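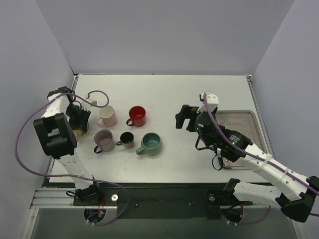 本节供在 Sosberg 开放日上操作 Wolden 双臂工作台的人员使用，内容为“杯子归盘”演示的准备、运行和收尾。安装、首次标定和软件升级见前面各节，此处不重复。演示开始前，杯子放在两臂之间的台面上，不锈钢浅盘放在右侧，两臂从台面前沿伸入。杯子的颜色和大小应有明显差别，例如红色马克杯和深色小浓缩咖啡杯同时上台，后排观众也容易分辨系统当前在处理哪一只。

本节文字于 2024年1月24日更新，由 Tshepo Sibiya 校对。适用于装有 Koval 控制程序的工作台。Mekville 展厅的旧台使用另一套启动顺序，请勿照搬本节。

## 6.1 人员与场地

演示需要 2 名操作员。一人负责控制终端，以下称“主操作员”；另一人站在台边，负责摆放杯子、回答观众提问和按急停，以下称“台边操作员”。两人在演示过程中不互换岗位。需要换人时，先暂停程序，两臂停稳后再交接。

观众线设在距台面前沿 2 米处，用地面胶带标出。儿童较多的场次，在胶带内侧加放隔离柱。工作台三面有围板，观众只能从前方观看，因此前方不要放置讲解牌、显示器支架或其他遮挡物。讲解用显示器放在侧面，屏幕朝向观众。

> **注意：** 围板用于遮挡背景，不具备防护功能。任何人不得在程序运行时越过围板上沿伸手取物。

## 6.2 开机前检查

1. 确认急停按钮已按下，主电源处于断开状态。
2. 检查两臂底座与前沿安装板之间的紧固件。用手轻推底座，不应有晃动。
3. 沿手臂检查紫色线缆。线缆应在关节处留有余量，弯曲平缓，不得压在肘部关节壳体与台面之间。
4. 检查扎带。松脱或断裂的扎带须更换，剪下的尾端当场收走。
5. 检查夹爪指面。指面上有油渍或粉尘时，用无绒布蘸清水擦拭，晾干后再使用。不要用酒精。
6. 检查腕部相机镜头。镜头有指纹时，用镜头纸擦拭，不要转动相机支架。
7. 清理台面。毛发、纸屑、碎屑都会被识别程序当作边缘处理，每场开始前都要看一遍。
8. 把浅盘放到右侧，盘边与台面标线对齐。盘底不应翘动。

第 3 项最容易被忽略。线缆外圈伸出台面左侧属于正常情况，但左侧过道不得有人或推车通过。

## 6.3 选择和摆放杯子

演示用陶瓷杯即可，不需要特制。使用前按下面的要求挑选：

- 杯口完整，没有缺口；
- 杯把牢固，敲击时无哑声；
- 外壁干燥；
- 没有贴纸、标签或可滑动的杯套。

表面有斑点釉或窑变釉的杯子可以使用。颜色与台面接近的白色杯子识别率较低，不建议在开放日使用。

摆放步骤如下：

1. 将两臂移到“停放”位置，按下急停。
2. 台边操作员把杯子逐只放到台面中部，杯与杯之间留出夹爪张开后能伸入的空隙。
3. 杯把方向可以不同，但不要让一只杯子的杯把伸进另一只杯子的杯把里。
4. 最小的杯子不要放在最后排，高杯子会挡住它。
5. 主操作员在终端上打开“俯视预览”，确认每只杯子都出现轮廓框。没有轮廓框的杯子，由台边操作员稍微转动后重新识别。
6. 台边操作员收手，退到观众线一侧，口头报告“台面已清”。
7. 主操作员复述后，方可松开急停。

> **提示：** 同一批杯子连续使用几场后，摆放位置容易变得一样。请有意换一换顺序，观众中常有人看完一场又看下一场。

## 6.4 运行演示

1. 在终端上选择“开放日”配置。末端速度上限应显示为 200 mm/s。显示其他数值时，退出并重新载入配置，不要手动改写。
2. 选择“双臂协同”，点击“试走”。两臂不夹持物体，沿规划路径走一遍。
3. 试走期间，台边操作员观察线缆和肘部。发现线缆绷紧，立即报告，主操作员按“暂停”。
4. 试走完成后，点击“开始”。
5. 一只手臂夹起杯子后，台边操作员再开始讲解。夹起之前的对准动作较慢，讲解过早会使观众看不到要点。
6. 两臂在台面中部靠近时，降低讲解音量，听有无异常摩擦声。
7. 杯子放入浅盘后，夹爪应先张开，再抬起。如果夹爪带着杯子抬起，按“暂停”，按 6.6 处理。
8. 全部杯子入盘后，两臂自动回到停放位置。终端显示“完成”时，本场结束。

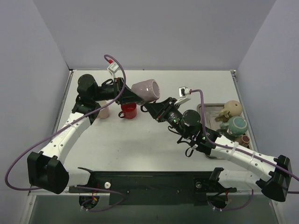
图 6-2　双臂协同：左臂夹持侧倾的浅粉紫色马克杯，右臂夹爪张开，指尖朝向杯子。

程序可能让杯子在空中倾斜或转向，以便调整杯把的位置。观众常把此动作看作失误，台边操作员可以事先说明。杯子在空中时，任何人不得伸手去接，即使看起来快要滑落。杯子摔碎的处理办法见 6.7。

若观众询问手臂是否由人遥控，按当场实际模式回答。“自动”模式下，主操作员只负责开始、暂停和停止；“示教”模式下，动作来自主操作员手中的控制器。两种模式不要在同一场里混用，也不要在讲解中含糊带过。

## 6.5 小杯与盛有液体的杯子

“小杯”程序单独运行，不与双臂协同连续播放。夹取小杯时，夹爪的接触面积小，定位要求较高，应先在终端上切换到腕部相机画面，再进行对准。

1. 在配置中选择“小杯”，确认夹持力显示为“低”。
2. 打开腕部相机画面，等待曝光稳定。浅盘会反光，画面中出现亮带时，不要急于调节参数。
3. 把夹爪移到杯子旁边，使两指之间的缝隙对准夹持部位。
4. 点击“轻触”。夹爪合拢到刚接触的位置后停止。
5. 看画面中的杯口。杯口位置有明显偏移，说明夹爪推动了杯子，应张开重来。
6. 点击“夹紧”。
7. 杯中有液体时，把“倾角限制”设为开，再点击“抬起”。抬起后先停住，待液面平稳再平移。 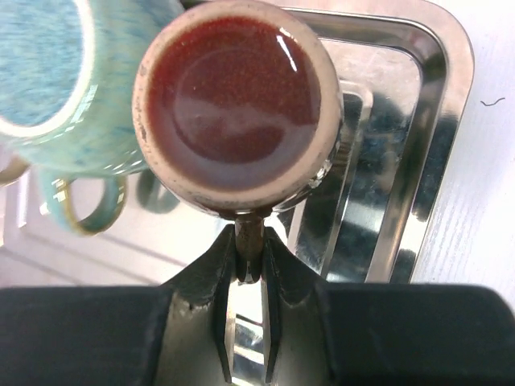

对准时以杯口和夹指的相对位置为依据，不要以盘中的倒影为依据。抛光浅盘会映出夹爪和周围物体，初次操作的人员容易把倒影的边缘当作杯把。拿不准时，请台边操作员从侧面目视确认，确认时两臂必须处于暂停状态。

> **小心：** 液体不得为热饮。液体溅到夹爪上时，立即停止并断电，擦干后方可继续。液体进入腕部模块的，当天不再使用该手臂。

## 6.6 常见情况

| 现象 | 处理 |
|---|---|
| 杯子没有轮廓框 | 按下急停，转动杯子，重新识别 |
| 夹爪合拢后未夹住杯子 | 暂停，点击“返回上一步”，检查指面是否有水或油 |
| 夹爪带着杯子抬起 | 暂停，降低到盘面，手动点击“张开” |
| 杯把卡在指间 | 按下急停，由台边操作员扶住杯子，主操作员缓慢释放夹爪 |
| 两臂在中部停住不动 | 查看终端提示；显示“避让超时”时，令右臂先退回停放位置 |
| 线缆挂在肘部 | 按下急停，用手解开，重新试走 |
| 腕部相机画面全白 | 检查是否有射灯直照浅盘，调整灯的方向 |

同一现象在一场中出现两遍，结束本场，不再继续尝试。向观众说明需要检查，并告知下一场时间。故障代码抄在值班表背面，包括手臂（左或右）和当时处理的杯子。

手臂停止后，状态指示灯可能仍然亮着。不得以指示灯作为断电的依据，以主电源开关的位置为准。

## 6.7 杯子摔碎

1. 按下急停，断开主电源。
2. 台边操作员请观众留在观众线外。
3. 戴手套取走大块碎片，再用吸尘器清理台面、浅盘和安装板前方的地面。
4. 检查安装板下方的开孔。有碎屑落入时，不得用金属工具掏取，避免碰到导线。
5. 检查指面有无划痕。指面上的轻微磨损不影响使用，有嵌入的碎片则须更换。
6. 取走有裂纹的其他杯子。
7. 重新开机，从“试走”开始。

## 6.8 场间维护与收尾

累计夹取满 300 次后，须更换指面垫片。次数在终端“维护”页中查看，更换后点击“清零”。开放日当天次数增长较快，午间应查看一次。

收尾步骤：

1. 两臂回到停放位置，夹爪张开。
2. 退出配置，等待终端显示“可断电”。
3. 按下急停，断开主电源。
4. 取走杯子和浅盘。盛过液体的杯子先倒空，清洗后装箱。
5. 擦拭台面，顺着同一方向擦，不要把水推向安装板。
6. 整理线缆，不要拆下扎带。
7. 盖上镜头盖和防尘罩。
8. 两名操作员在值班表上签字。

备用杯子和垫片存放在 Sosberg 器材间的下层柜。3 月另有一批访客参观，届时沿用本节配置，观众线位置按新场地重新测量。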